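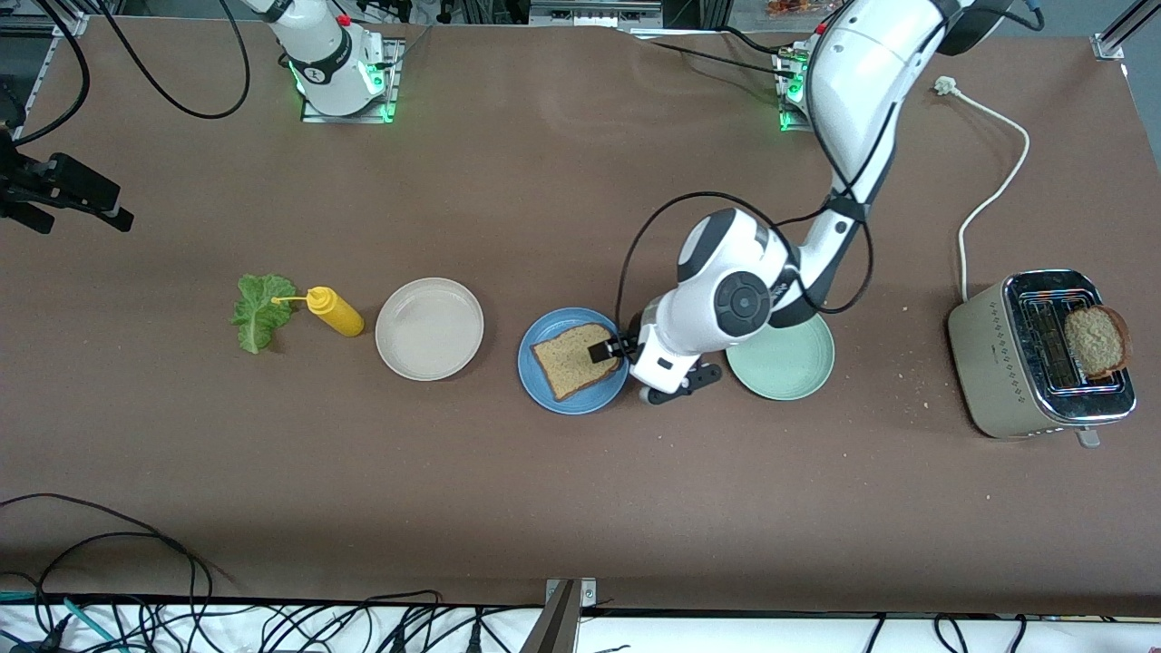
Two arms, one sandwich

August 22, 2022

I have spent a good part of this month keeping a two-armed robot cell fit to make a sandwich, and I still don't think it's a sensible way to make a sandwich. I put that up front so you know what kind of post this is. If you came for the future of kitchens, Marcelino Paiva has a talk he gives.

My job on the Pindovton cell is upkeep. Marcelino writes the software, Sobia Khattak runs the sessions, and I get called when something has slipped. Something has usually slipped. In the demo reel the clever part is the motion. In my notebook the clever part barely comes up, and the pages are full of base plates, cable loops and crumbs.

Base plates first. Each arm sits on its own small metal plate, and the cell is only as good as the distance between those two plates. We measured it in January, wrote it into the calibration file, and everyone then treated the number as if it had been handed down on a tablet. I never believed it. When I finally put a square and a steel rule on things, the left base had turned a hair on its bolts. You couldn't see it. You could see the result, though, out at the gripper, where the fingers came down 3 mm wide of where the software thought the bread was. On a plate with a raised rim that's enough to pinch the rim.

The fix was dull. Power off, arms parked and supported, bolts out one at a time, clean the faces, bolts back in with a torque wrench in a cross pattern, then a paint-pen stripe across each head and onto the plate. If a stripe breaks, the bolt has moved and I don't have to argue with anybody about it. Albane Perrin thinks the stripes look cheap. She's right, and they're staying.

Then the cables, which are my real complaint. The cable on the left arm runs in a wide loop out from the elbow and back to the wrist. Every visitor asks why we don't tidy it up. We did tidy it up once. Somebody strapped it snug along the links, it looked terrific, and at full reach it pulled on the wrist connector until the gripper started dropping off the bus in the middle of a grasp. Marcelino spent two days looking for a software bug. I cut three straps and the bug went away. So now it loops, and it has to loop with enough slack to get the elbow through its whole range without catching on anything on the table. I check that by hand, slowly, with my other hand near the stop button. The ones draped over the front edge are a mess and I won't defend them, except to say that a mess I can trace beats a neat bundle I can't. Labels are on my list. They've been on my list for a while.

The grippers. Two black fingers on the left one, and toast is harder on them than you'd guess. It's dry, it sheds, and the crust is rough. The fine stuff gets into the slide and after a long session the fingers close a little short, so the reported width is wrong and the grasp check passes on nothing. I wipe the fingers down every 22 cycles, which is a number I got by waiting for the trouble to start and backing off. The maker's manual suggests cleaning "as needed." Thanks. Dry brush first, then a barely damp cloth, then open and close the thing empty and compare the zero with the last one in the log.

How hard to squeeze is another argument. Too light and the slice swings down when it's held by one edge. Too firm and you get half a slice and a fresh layer of crumbs. Sobia's team wants one setting for everything on the table. I'd like to see one setting that's right for toast and for a lettuce leaf, and also for a mustard bottle, which you have to grip gently until the moment you don't. We're running separate limits for now. Marcelino calls this temporary.

I'm also told the cell has completed 262 runs. I asked what "completed" meant and got three different answers, one of which included a run where I reached in afterward and straightened the bread. The target is 2000 before the Grindemar people come to look. At the present rate I'll be replacing finger pads well before that, and I have asked for spares, in writing, twice.

Keisha Kowalczyk asked me at lunch whether I hated the thing. I don't. It's a decently built pair of arms, the joints are quiet, and when the plates are square and the fingers are clean it does the same move over and over very nicely. What I don't buy is the story that gets told around it, where the setup is a chore you do once and then the learning takes over. Every time the numbers have gone up on this cell, I can point to a wrench or a brush in the days before. Marcelino says I'm cherry-picking. He may be right, and I've offered to skip a month of maintenance so we can find out. He hasn't taken me up on it.

Next job is the bracket at the front edge of the table. I want to pull both screws and look at the threads before I trust it with anything else. After that, labels.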